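6. Comparison task B: wiping a spill

This section explains how to run the wiping task when you compare two grippers on the same arm. Please complete section 5 (pick and place) first. The arm base, the controller and the fixed camera stay where they are from section 5.

The task looks easy, but it separates grippers very well. A soft cloth changes its shape every time it is taken, and the gripper must keep holding it while it pushes down. In our tests at Bastbridge the fingers that were best in section 5 were not the best with the cloth.

6.1 What you need

- Kaslow arm with the wrist camera mounted and the cable fixed with the clips
- Gripper A and gripper B, with their adapter plates
- One microfiber cloth with a hanging loop
- One paper cup, without lid
- Coffee with milk, cooled to room temperature
- A white or light tabletop that can be wiped
- Dry paper towels for the operator

Use coffee with milk and not water. Water is very hard to find in the wrist camera pictures on a white table.

6.2 Preparing the table

1. Move the arm to the Park position. In Park, no part of the arm is in the view of the fixed camera.
2. Clean the tabletop and let it dry. Thin streaks from wiping are acceptable. Sticky spots are not acceptable.
3. Put the cup upright on the left side and the cloth on the right side, at nearly the same depth. Leave a good distance between them.
4. Fold the cloth loosely. Do not press it flat, or the fingers will have nothing to close on.
5. Keep the front half of the table free.
6. Open Live View on the controller and check the fixed camera.

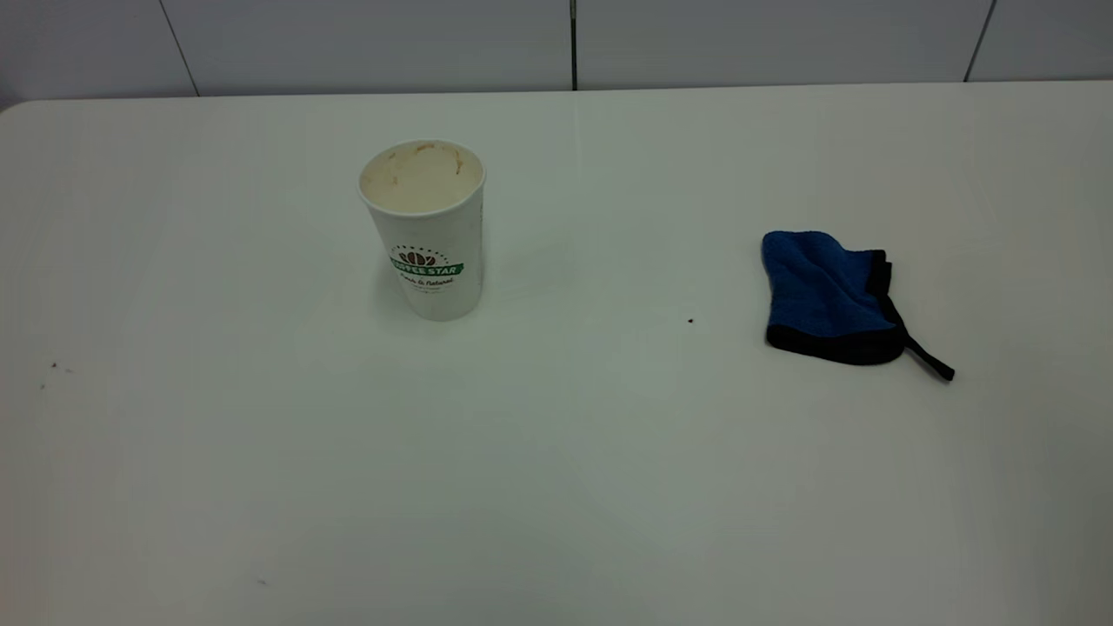 Figure 6-1. Fixed camera view with cup and cloth on the table, arm out of view.

Note: The hanging loop must be outside the folded cloth, as in Figure 6-1. If it is under the cloth, a finger can catch it when the gripper opens. With gripper B this stopped the program two times in one afternoon.

Note: A printed logo on the cup is no problem for the task. If you use the automatic cup detection, teach it again when you change to a different type of cup.

6.3 Setting the wrist camera

The wrist camera has a fixed lens. Near objects and far objects cannot be sharp at the same time, so you must decide what is more important. For wiping, we set the lens so that the edge of the cloth is sharp. A liquid edge that is a little soft can still be found by its color.

1. Open Camera > Wrist > Exposure and change from Auto to Manual. With Auto, the picture becomes too bright each time the dark cloth fills a big part of it.
2. Enter 1000 as the start value for exposure.
3. Move the arm by hand guiding until the camera looks at the cloth from close distance.
4. Turn the lens ring slowly until single fibers can be seen at the cloth edge. Tighten the ring screw with two fingers only.
5. Save the setting under a name which includes the gripper, for example WIPE_A.

CAUTION: Hand guiding is allowed only with the speed switch on Low. Keep your free hand away from the fingers, also when the gripper is open.

6.4 Running one trial

1. Pour a small amount of coffee on the table beside the cloth. Do not pour near the back edge of the table, where the wall limits the elbow of the arm.
2. Take your hands out of the work area and start program 753.
3. The arm goes above the cloth, moves down and closes the gripper. Watch the wrist camera in Live View, and be ready to press Stop.

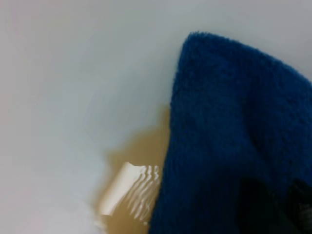
4. If the program reports "Liquid not found", look for reflections of the room light. A bright reflection on the liquid has almost the same color as the table, and the program may count it as clean surface. Turn the lamp away or lower the exposure in small steps.
5. When the program ends, save the log before you touch the table.
6. Clean the remaining coffee by hand, wash the cloth or take a fresh one, and begin again from 6.2.

Make all trials with gripper A before you change to gripper B. After the change, enter the new tool length - this is forgotten often - and repeat 6.3 completely. The fingers of gripper B are longer, and dark parts of them can cover a corner of the wrist picture. This is acceptable if the left edge of the cloth stays visible.

CAUTION: The fingers are not sealed. If coffee goes into the finger joints, stop the trial, switch off the controller and dry the joints with a paper towel. Do not use compressed air.

6.5 What to write down

For each trial, write the gripper, the name of the camera setting and the grip force. Write also if the cloth slipped during the push, and if coffee was left after the last stroke. The log does not record slipping, so the operator must watch for it.

Changes to program 753 are kept by Ermanno Zanetti at Bastbridge. Please send him the log together with your notes, not the log alone.

Continue with section 7, Changing the finger pads.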